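Spent the afternoon at the Pollell open day with the rest of our packing crew. Posting a few notes for the people who asked.

1/ The building is the old Flakside depot. You sign in, get a sticker, and join a group. Ours had 29 people in it, too many for the smaller rooms. If you go to the next one in July, take the early slot.

2/ First stop was the conveyor line from Mertens. It sorts parcels by size and runs behind glass. The guide said they had it at 62 percent speed for visitors. Hard to hear anything in there, so I read the wall panel instead.

3/ Second stop was the one I came for, the two-arm kitchen table. The task was a sandwich on a plate, with a serving tray set out just below it. One gripper comes in from each side of the plate. 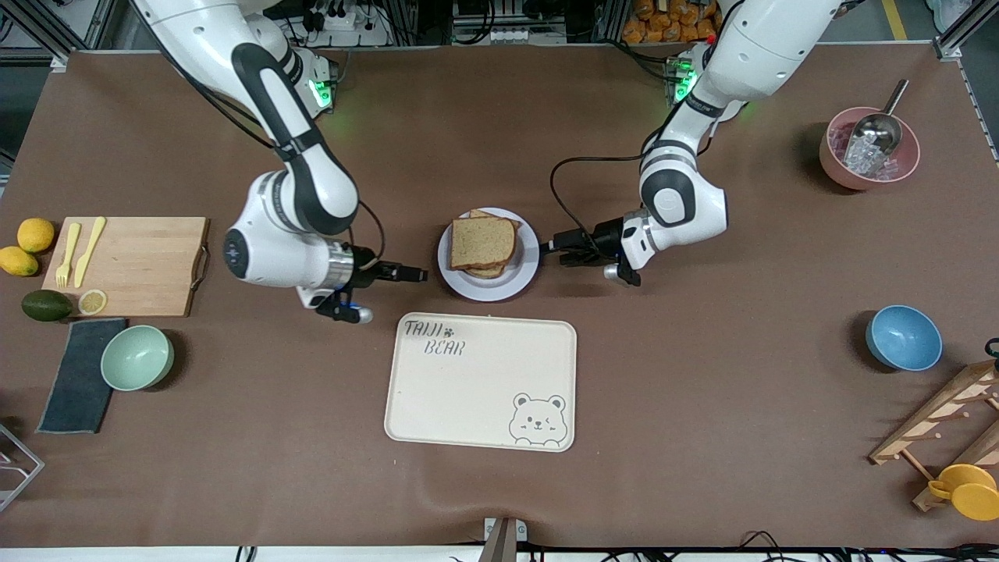

4/ Things I asked at the table. Do the arms need the items in fixed spots? Answer: no, but they start with easy layouts and move things later. Who writes the task list? Answer: the lab staff, with Flosisine supplying the software that schedules the runs.

5/ I also asked about soft food, as that is our problem at work. They said bread is harder than it looks – squeeze too much and you leave a dent, too little and the top slice slides. We have the same trouble with rolls.

6/ Last stop was a short talk, 5 slides and then questions. Most of the questions were about price. They would not give one, only that a table like that takes two people to set up.

7/ Parking is behind the building, enter from the side road. Coffee was free. The slides are supposed to go up on the Pollell site and I will add the link under this post when they do.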